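About Randance

Randance is a small company that tries out grippers, arms, wrist cameras and controllers for people who would like to know what they are buying before they buy it. Most of our customers run packing rooms, mail-order businesses and light assembly shops, and most of them first write to us with a sentence that starts "We were told this would pick up anything." We are very fond of those letters, because we have been told the same thing ourselves, many times, and we have a shelf of retired grippers to show for it.

The company was started by Frans Van Leeuwen, who had spent a good part of his working life installing packaging lines and had grown tired of finding out on the last day that the fingers were wrong for the job. He rented half of a former upholstery shop, put one arm on a bench and asked a few old customers to mail him whatever their machines kept dropping. What came back was mostly cardboard, along with a bag of rubber gaskets, a great many lids, and one very heavy jar of pickled beets (we ate those, eventually, and kept the jar). There are 8 of us now and we have the whole building, although the front door still sticks in June and you may have to give it a good push.

Our work is done in small cells, each one set up so that a pair of arms can be tried on the same job under the same conditions. When we compare two grippers we keep the arms, the controller and the part as they were and change only the fingers, and when we compare controllers we leave the fingers alone. It's slow, and visitors are sometimes surprised at how much of the day goes into putting a thing back exactly where it was. But a result that mixes three changes together isn't much use to anybody, and we would sooner send you a short report you can lean on than a long one you can't.

Flat cardboard blanks have become something of a specialty. A blank looks like the easiest thing in the world to handle until you ask a pair of fingers to do it, and then you find that it slides, it springs back at the creases, and it has hardly any edge to get hold of. We usually have one arm hold the blank down in the middle while the other goes looking for a flap, and we have learned a great deal about fingertips that way.

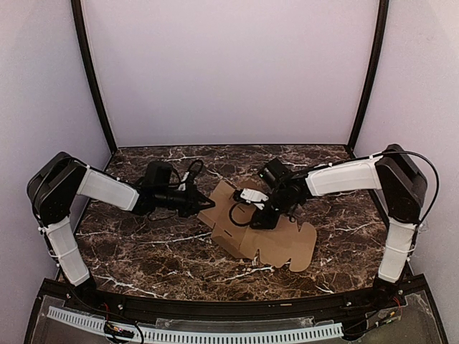
Do I need two arms to fold a box?

For most die-cut blanks we would plan on two, since something has to hold the sheet still while a panel is being lifted, though a single arm with a good clamp or a vacuum plate can manage simple shapes that have only a few creases.

We name our test routines, which began as a way of keeping the notebooks straight and has gotten a little out of hand. Festus is the long one: 174 tries at the same task with the same part, with every miss written down and sorted by what went wrong. Coppens is shorter, at 115 tries, and moves the part a little each time, so it tells you more about the cameras than about the fingers. Hikov is for controllers, and mostly looks at how gently an arm comes to rest against something it is supposed to press on and not crush. If you only have the budget for one, call us and we'll talk it over – the answer depends a good deal on what you are trying to pick up.

A report from us runs to 5 pages, with the full log behind it for anyone who enjoys that sort of thing. We put the misses first. We don't sell hardware and we don't take commissions from the people who do, and if the gripper you already own turns out to be the best one for your part, we will say so and send a fairly small bill.

We have written over a hundred of these reports by now, and some of the nicest mornings we've had were spent with customers who came to watch their own parts being tested. You are welcome to do the same. Please bring plenty of samples, more than you think we'll need, and bring the ugly ones too – the bent, the slightly damp, the ones from the bottom of the pallet – as those are the ones your machine will meet sooner or later. Coffee is on from 8 in the morning, parking is behind the building, and Frans will almost certainly want to show you the beet jar.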